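I sat in on the robotics elective again

Regular readers know where I stand on the robotics elective. I said in October that I thought it was a lot of money for a very slow way to move groceries, and I got some mail about that, including a long and pretty fair letter from Gyula Medve, who teaches the thing. He told me to come and sit through a whole session before I wrote another word. So I went, and then I went a second time, and I still have complaints, but they're different ones.

The class uses one arm and one gray table, with the camera down by the gripper so the students get the robot's own view of the job.
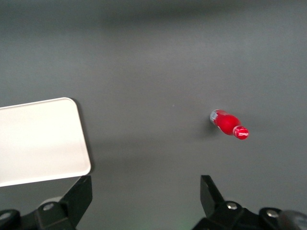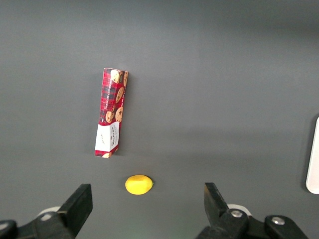 The little red bottle and the shortbread box, both lying out ahead of the open gripper.

What they're trying to do

The project is called Pundis. I asked what it stood for and was told it doesn't stand for anything, a student typed it as a folder name and it stuck. The idea is that you put an object on the table, the arm finds it, picks it up and sets it down somewhere else, and the students write down what happened. Then they change one thing and go again. There are 18 students in the class and they work in teams of 6, which means at any given moment two of the teams are sitting at laptops waiting for the arm. I timed the wait on my first visit. It was long enough for one boy to finish his Spanish homework and start on somebody else's.

That's complaint number one and I don't think it's a small one. The class spent 800 dollars this year on what Gyula calls consumables, and I'd have put every cent of it toward a second arm, even a worse one. He says a second arm costs a good deal more than that and he's surely right, but I'd still like to see the kids with their hands on something.

The objects

I was more impressed here than I expected to be. The teams pick their own objects, and they argue about them. A bottle lying on its side is a nasty one, apparently, on account of the round body and the skinny neck, and there's a whole page in the team notebook on which end to go for. The yellow lemon has a page too. A girl on the Cabello team (they name the teams after street signs, don't ask) made the case that a lemon is easier than a box, since it doesn't much matter which way you come at it. Her partner said a box has flat sides and flat sides are what fingers like. They went back and forth on this for ten minutes and both of them were making sense. I haven't heard ninth graders argue about anything on a worksheet that way.

I asked them who was right and they said it depends on how the box is turned. Fair enough. A long box like the shortbread one is narrow one way and not the other, and you had better come in across the narrow way. I could have told them that. But I wouldn't have been able to tell a machine that, and I suppose that's the elective in a nutshell.

Where I'm still not sold

The posters in the hallway say "artificial intelligence" in letters a foot high. I asked four students what part of the project was the intelligent part. One said the camera. One said the software, which is called Nulosis and comes already made. One said he wasn't sure there was one. The fourth asked if I was from the district.

I liked the third answer best and I told Gyula so. He didn't argue. He said he didn't write the posters, and that he'd sooner call the class "measuring things carefully with a robot in the room," but that nobody would sign up.

Then there's the scorekeeping. Each team gets 9 tries per object, and the sheet has a column for success and a column for notes. I read down the notes column on a couple of old sheets and found a try marked as a success where the note said the object was nudged by hand first. I brought it up. The team captain turned pink, and Gyula had them all stop and talk about what counts. They came up with a rule (no touching after the start button) and wrote it on the board. Good. I'd have liked it on the board in September.

I also don't love the Fernach meet at the end of the term, where schools bring their arms and race each other. Everything I thought was worthwhile in that room was slow, and a stopwatch is going to squash it. Two of the kids told me they plan to use only boxes at the meet for exactly that reason, no lemons, too risky. So there goes the best argument of the semester.

I'm going to the meet anyway. I've been promised a seat near an outlet, and I want to see whether the no-touching rule makes the trip. If you have a kid in the class and think I've got this wrong, write to me, but please tell me how long they waited for their turn.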